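Setting Up a Sorting Task in Plivgate

Plivgate is the simulation package supplied with the Drullix tabletop arm. It allows an operator to prepare and rehearse a task before the physical arm is switched on. The steps below apply to the standard license, which includes 528 household objects and 11 room layouts.

Before you begin

Install Plivgate and sign in with the license key sent by Calletti, the distributor. The full object library requires a separate download of 2,503 MB. Close any other program that uses the graphics card.

Step 1. Open a room

Select New Task, then Rooms, and choose Messina. The arm loads with its gripper pointing down. Do not move the base at this stage — all saved positions are measured from it.

Step 2. Place the containers and objects

Drag two crates from the Storage tab onto the platform and set them to the right of the arm. Add dishes, mugs, bottles and food items from the Kitchen tab. Leave enough space between objects for the gripper fingers to close.
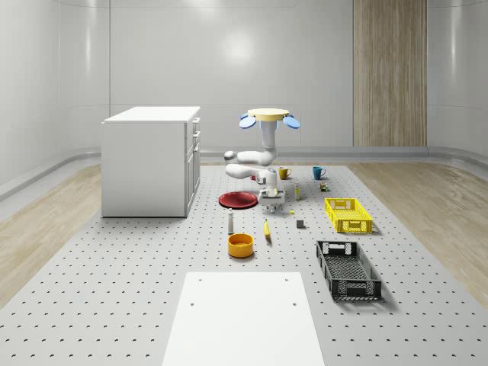 Messina room with the yellow and black crates placed and the gripper lowered near the red plate.

Step 3. Assign targets

Click an object, then click the crate in which it belongs. Repeat for each object to be sorted. Objects without a target are treated as obstacles, and the arm will plan its path past them.

Step 4. Run the rehearsal

Press Rehearse. If a grasp fails, the run pauses and the error panel opens. Error 922 means that the object is beyond the reach of the arm; move it closer to the base and press Resume.

Step 5. Export

Choose Export to Controller and save the task file. Tasks made with the trial license can be rehearsed but cannot be exported.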